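An open day at the Lomelix works

The government has spent most of the spring telling us that prices are under control, so I took the bus out to the Lomelix works on Sunday to see somebody's prices up close. The fare had gone up 28 per cent. The driver said it was the old increase, the one announced before the freeze, and that it didn't count.

Lomelix repairs and resells office equipment, a good trade to be in when no one can afford new. Orders have doubled, we were told in the welcome talk, and so has the electricity bill. The talk was meant to last 30 minutes and took 60, mostly because of a slide on import duties that had been overtaken by a newer import duty on the Friday.
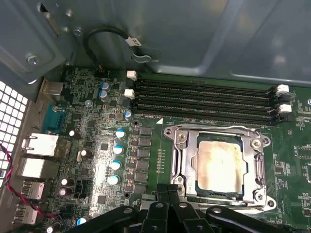
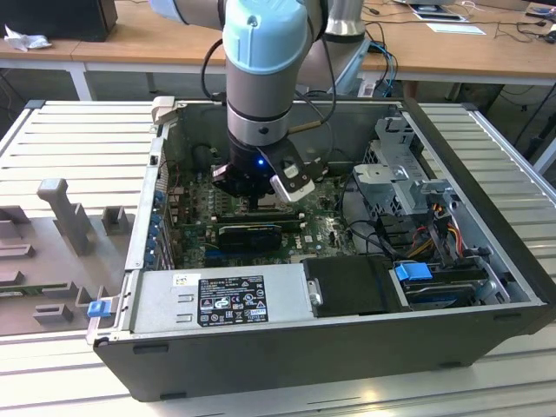

A desktop computer with the cover off, motherboard on show.

Lunch and the price list

The canteen is run by Kenano, who have solved inflation by writing the menu in pencil. I had the stew. My neighbour in the queue, from a parts supplier called Clarkix, had the same stew a few minutes later at the same price, and we agreed this was encouraging.

Questions from the floor

Around 600 people had signed up, and I think all of them wanted to ask about wages. The answer was that pay is reviewed every quarter and that the review is under review. Someone asked whether the ministry's new credit scheme had helped. Lomelix has applied, and has received a very nice letter.

The bus back to Khan was late. Same fare, though.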